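Vogler 90 Portable Base Set

Rubber base set for baseball and softball fields with youth and adult layouts. Sold by Pretitz, item 151. Page updated 1/21/18.

The set consists of three bases, one home plate and one pitcher's plate. All 5 pieces are molded in one color, white, and carry a waffle pattern on the underside. They need no ground anchors and can be moved between base paths of 80 and 90 feet without tools.
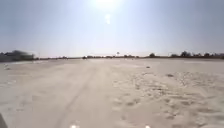
Specifications

Base type: throw-down, solid rubber
Top surface: raised diamond texture
Edges: beveled on all sides, home plate beveled black
Use: practice, scrimmage, tryouts
Not for use with: stake-down or breakaway hardware

Setting the distances

Place home plate first. Run the tape from the rear point of the plate to the back edge of first base along the foul line, then repeat for third. Second base is centered on its mark. The Cutside measuring line, sold separately, has sewn tags at both distances.

Bases may shift on loose ground. Sweep the spot and press each corner down by foot before play.

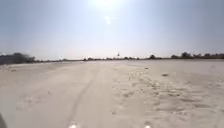 Open sand, with a tree line at right.

Care and storage

Rinse with plain water and let dry flat. Do not stack while wet. Solvent cleaners dull the white finish. Store out of direct sun between sessions; long exposure hardens the bevels. The carry bag has a mesh panel and one shoulder strap. Replacement straps are ordered by item number.

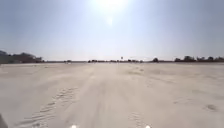 Pretitz Field Equipment Department

Orders ship from the Riluvholm warehouse. Team orders require a purchase order or prepayment. Single bases are available as replacements; home plate and pitcher's plate are sold only with the full set.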